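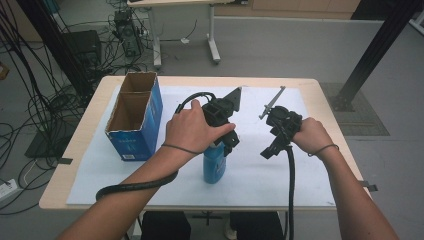 Brokberg Height-Adjustable Work Table, one month of use

Category: Home Office / Tables & Desks

I bought the Brokberg table in April, after my old desk started to lean to one side and I had no more patience to repair it. My room is small, so I was looking for something I can sit at for office work in the morning and stand at for sewing patterns and paper cutting in the evening. The shop had two sizes and I took the smaller one.

The package came in 2 boxes, and the second one arrived some days after the first. The instructions have only drawings and almost no words. For me this was fine until step 10, where the crossbar must be turned the right way and both ways look the same on the paper. I put it wrong, of course, and had to take out eight screws again. If you build it, look for the small arrow on the underside of the bar before you tighten anything.

The top is light in color and pleasant to the hand. It is also soft. In the first week I pressed through one page with a ballpoint pen and now I can read my shopping list in the wood when the lamp is on. Since then I keep a big sheet of paper over it when I work, and I change the sheet when it gets dirty. A friend with the same table uses a desk mat from Tosidura, but I found it too thick for cutting curves.

The crank is at the right side. It takes 21 turns from my sitting height to my standing height, and it is heavier going up than down. I do this every day and my arm does not complain, but I would not recommend it to a person with a weak shoulder. There is an electric version. It costs almost double, and I did not want one more plug in this corner.

Stability is good when I sit. When I stand and erase something with force, the table moves a little from left to right. It does not move front to back. The product page promises that it carries up to 70 kilos, and I have no reason to test this – my sewing machine and a monitor are enough.

The thing I like least is the cable tray. It is sold separately, it is made of very thin metal, and it hangs exactly where my knees want to be. I returned it and fixed my cables with cloth tape along the back leg. The edges of the top are also a bit sharp on the front side. After a long afternoon I have a red line on both arms. I sanded them lightly and put some oil, and now it is better.

The customer service answered my question about a missing foot cap in one day and sent me a bag with four, so I have spare ones now.

I give it four stars from five. I would buy the same table again, in the larger size if I had the room, and I would oil the top before the first use.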